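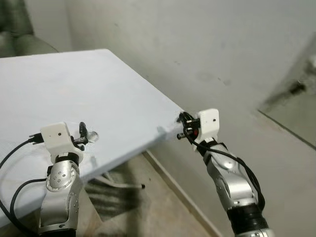
*Pale top, scuffs and all, with the gray rug underneath.*

I want to make a case for the scuffed table. Or board, or work surface, or whatever you call the big flat thing in your house that everything ends up on. Mine is a pale blue-white, and if you get your nose down near the corner there's a darker patch where the edge has worn. I've had three different people offer to fix that patch for me. I've said no three times, and the last time I was a little rude about it (sorry, Hwa-young, I'd had a long day and you had the sandpaper out already).

My friend Kyung-hwa Yang believes in refinishing. She paid 220 dollars to have her own table done over by a shop called Rornside, and it came back gorgeous, I won't pretend it didn't. Smooth as an egg! But then she bought a cloth for it. Then a second cloth to go under the first cloth, and little felt circles for the cups, and now when I go over for coffee I hold my mug in my lap the whole time like I'm on a bus. What is the table for at that point? She's got a very expensive thing for keeping cloths on.

I'm not saying let your furniture rot. Wipe it down, tighten whatever's wobbling, and if there's a splinter or a sharp bit then yes, deal with it today. What I'm against is this idea that a surface has to look the way it looked in the store or else it's somehow on its way out. A faint scuff doesn't do anything. You can roll dough next to it, you can do your taxes on it, you can put a whole bike wheel on it if your family lets you (mine complains, and I do it anyway).

And matte is the way to go, by the way. I will argue this with anybody. We had a shiny one when I was growing up, and every fingerprint on it showed from the doorway, so my mother wiped it after breakfast and after lunch and again when company called from the corner to say they were close. A flat dull finish just sits there and minds its own business. The light doesn't bounce off it into your eyes at four in the afternoon either, and if you read at the table that matters more than you'd think.

Now the rug. Gil-soo Gil told me flat out that you don't put a rug under a work surface, that it catches crumbs and makes the chairs drag, and he's right about the crumbs. I still want one there. A beige floor is fine to look at but it's hard on bare feet in the winter, and a gray pattern hides plenty between vacuumings. Get one that's already busy and already gray and you've got years before anybody notices anything. Mine was 35 dollars in August at a yard sale, rolled up behind a lamp, and the woman selling it seemed glad to see it go.

Yu-na Shin says all this is me being cheap and dressing it up as an opinion. Some of it is, sure! I priced a new table with a warranty last spring and closed the page pretty fast. But I could hand you 2000 dollars this minute and I'd still keep the one I've got, and probably spend the money on a better chair, which is where people ought to be spending it anyway. You sit on the chair for hours. The table only has to be flat and the right height.

So leave the corner alone, Hwa-young. Come over and put your mug down wherever you want.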